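Ticket 454 – Modimport drops pictures when moving pages from the old site
Status: Open (reopened, 3 times)
Component: Modimport
Reported from: Stendham office

Moved the kitchen pages across from Sakivex on Sunday, using Modimport with the default settings. The import log says 34 pages read, 34 pages written, no errors. I don't believe the log. On 11 of those pages the text arrived and the pictures didn't, and the log has nothing to say on the matter.

What I tried first, as the help page suggests:

Cleared the cache. No change.
Ran the import again with "overwrite existing" ticked. No change, except that the captions now appear twice.
Switched to the Jacquet theme, which the last reply swore would fix it. It didn't, and I can't see why a theme would have any say in whether a file gets copied.

I then built a test page by hand.
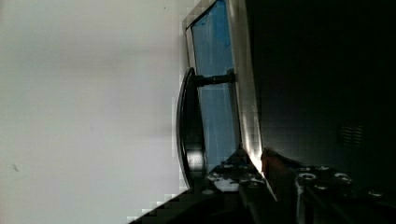
Appliance door with its tall glass window 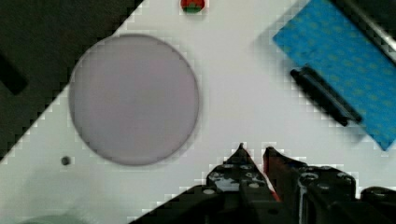

Page last changed: May, 16:20 (revision 11)

So a page made by hand is fine and an imported one isn't. I would say that rules out the theme, the cache and my browser, all of which have been blamed so far.

Update: support asked me to check the folder permissions. Checked. They are the same on the pages that work and the pages that don't.

Update: looked at the addresses in the old pages. The broken ones all have a space in the folder name. The good ones have a hyphen. I renamed one folder, ran the import on that page alone and the pictures came through. One page is not much to go on, and I'd like somebody else to repeat it before it gets written up as the answer.

Update: ticket was closed overnight as "user error – rename folders". Reopened. If Modimport can't read a space it should say so in the log – it should not report a clean run. Renaming is a workaround and I still have 10 pages to do.

Waiting on: a reply about the log. The doubled captions probably need a ticket of their own.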